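Stirnach Cold Press Juicer, second look

The Stirnach is a slow masticating juicer with a single vertical auger and a wide feed tube. I bought the standard version in October and have run it most mornings since, mainly on oranges and carrots, with the odd bag of windfall apples. Anyone who read my notes on the Usance centrifugal model will know what I was hoping to fix: froth, noise and a wet pulp bin.

Speed and noise
The auger turns at 55 revolutions per minute according to the plate on the base. I have no means of checking that, but it is slow enough to follow by eye. The motor makes a low hum, and hard carrots add a creak as they are drawn in. You can hold a conversation over it. The Usance made that impossible.

Yield
I weighed fruit in and juice out over one long session. From 1,327 g of peeled oranges the Stirnach gave a clear gain over the Usance on fruit from the same box, and the pulp came out as a dry crumb that fell apart in the hand. Carrots were closer. Apples were worse: soft ones turn to purée, back up against the strainer and have to be scraped clear. Firm apples are fine if fed in alternately with something fibrous.

Texture
Two strainers are supplied. The coarse one lets through a fair amount of orange pulp and I stopped using it after 3 days. The fine one gives a smooth juice with a thin head that settles while you clear the board. Separation in the fridge is slow, though carrot juice leaves a sediment by evening and needs a stir.

Cleaning
Five parts come apart without tools. The strainer is the awkward one. The brush in the box is too stiff at the neck to reach the lower rim — I use an old bottle brush. If the parts are rinsed at once the whole job takes four minutes; left until after breakfast, it takes twice that. The silicone plug under the drum holds pulp in its groove and should be pulled out every time.

Faults
The juice cap drips after closing. The lead is short, and my worktop sockets are badly placed for it. Akthorpe, who sell it here, sent a new cap within the week, and it drips slightly less.

Against the Lü
The Lü has a bigger feed tube and costs more. It is also 22 mm too tall for my cupboards, so I returned it unused.

Rating: 3 out of 5 for apples, 4 for everything else. 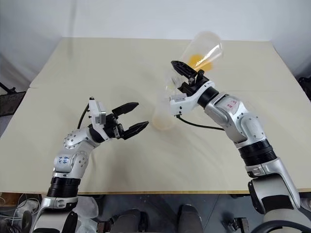 A small amount of orange-yellow liquid in a clear plastic cup.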